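Tatomgate Tower Assembly Collection - Data Card

Overview

The Tatomgate collection documents the fitting of components into an open desktop tower. It is maintained by the Ravwood records office and covers the case, the board inside it, and the tray from which parts are taken. Each record belongs to one of 8 part groups. Release 5 replaces all earlier releases.

Work area

The tower lies on its side on a ribbed aluminum surface with the side panel removed. The parts tray stands to its left. Case, tray and surface are treated as one station and share a single station code.

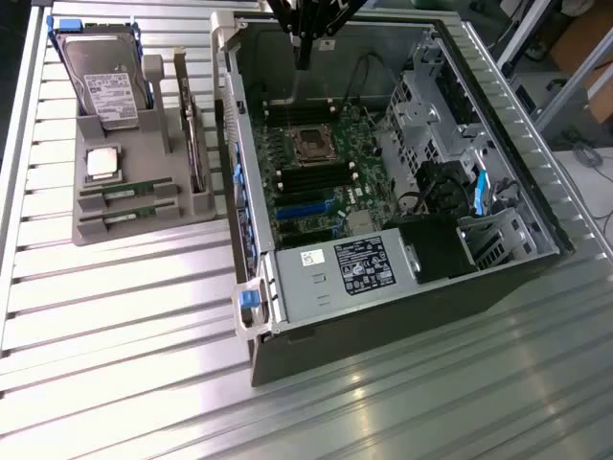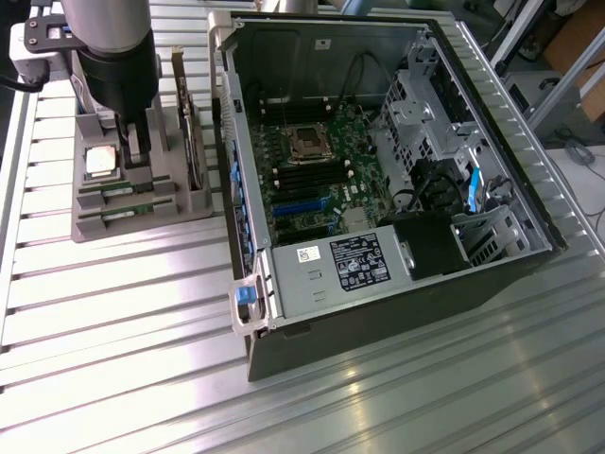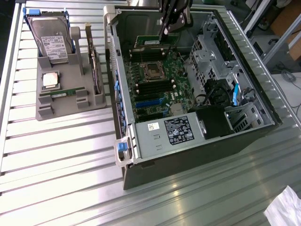

Tower and gray parts tray at the station.

Prepared by Séverine Gautier and Anatole Masson
Ravwood records office - revised in December

Part groups

Processor, memory module, graphics or expansion card, drive, power supply, cabling, board, chassis. Blue latches and retention tabs are recorded under chassis. A memory module is recorded under memory whether it is in the tray, in a slot, or between the two.

Record contents

Each record holds a station code, a part group, a start and end position for the part, and a free-text note of up to 500 characters. Notes are written in English. Serial numbers and other label text are not transcribed.

Known limits

Cabling is the least consistent group. Earlier annotators entered a bundle as one item, while later annotators entered each cable separately - both forms remain in the files. Small heatsinks attached to the board have no group of their own and are entered under board.

Corrections

Requests for correction should be sent to Oi-ling Chiang with the record number and the proposed change. Requests are answered within 30 days. Accepted changes appear in the next release.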